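Jemstead Utility Hook, Steel, Screw-In

Item 1712
Pack of 18
In stock, ships from our Hirero warehouse

The Jemstead utility hook is a plain bent-steel hook for closets, pantries, mudrooms and the sides of cabinets. It holds bags, aprons, dog leashes, brooms with a loop and other light household items. The threaded end goes into wood or into a plastic wall anchor. Anchors are not included.

The finish is clear zinc. It will hold up indoors and in a dry garage. For porches and sheds, order the coated version, item 289.

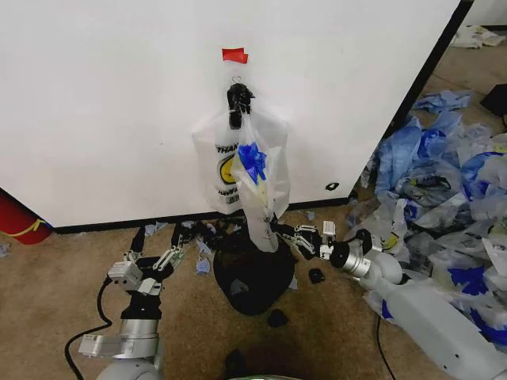

Puvton Đàm, Product Editor
Updated March 10, 2024

Installing

Mark the spot with a pencil and drill a pilot hole slightly narrower than the thread. Turn the hook in by hand until it gets stiff, then finish with pliers over a rag so the zinc doesn't scratch. Stop when the opening faces up. In particleboard, go slowly and don't back the hook out once it is seated.

Check what is on the other side of a cabinet panel before drilling. Thin panels need the short-thread hook, sold separately.

Load

Keep each hook to five pounds in solid wood and three pounds in drywall with an anchor. Heavy coats and backpacks need the double-screw plate hook.

Ordering

Packs are not split. Cartons of 300 hooks are available to contractors and property managers and take two extra days to ship. The price on cartons changed in January, so older quotes no longer apply.

Returns

Unopened packs can be returned within 30 days. Opened packs can be exchanged if a hook is bent or the thread is damaged. Include the packing slip.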